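So the snack drawer got out of hand again. I don't know why I call it a drawer, it's a drawer plus the top of the fridge plus a tote bag hanging on the back of the pantry door, and in March I finally pulled all of it out because I went looking for tea and a bag of crackers landed on my head.

Most of it is Fitriani's fault (hi, Fitriani Halim, I know you read these!). Every time she goes home she comes back with half a suitcase of little wrapped things, and I'm supposed to "just take a few," and then I leave her place with both arms full. The rest came from Gukora, the tiny grocery next to my dentist, where I have no self-control at all. They keep the single cakes right by the register, and you can guess how that goes.

I started by checking dates, which took a whole evening. Some things had to go, and I was sad about the sesame ones from Yeoh, but they smelled like an old candle. Everything else got sorted into sweet, salty and what on earth is this. That last pile was the biggest and by far the most fun, and it's where the tray idea came from.

The tray was supposed to be for breakfast in bed, which has happened maybe 5 times since I bought it. It's light wood with a handle slot at each end and a raised edge, so nothing slides off when I carry it down the hall. Now it's the snack tray! I put out a mix of whatever needs eating, one or two of each, take it to the bedroom and plop it on the bed, and we pick at it during a movie. 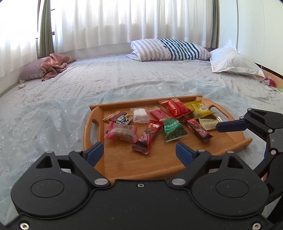 My only rule is that you can't pick the same thing two nights running. Afiq broke it immediately, of course, and says rules don't count after 10:00 p.m. He goes straight for anything with a cake inside and leaves me the salty stuff, and I'm fine with that (mostly). I like the small wrappers best anyway, because I can try one bite of something new and not be stuck with a family-size bag of regret.

Wrappers go back on the tray when you're done, too. I found one inside a pillowcase last week and we had a talk.

The tote bag is empty now and the top of the fridge has a plant on it. The drawer closes if you lean on it a little. Fitriani flies back at the end of the month and has already texted to ask whether I have room for over 100 of those little pandan cakes, and I told her yes before I'd even looked.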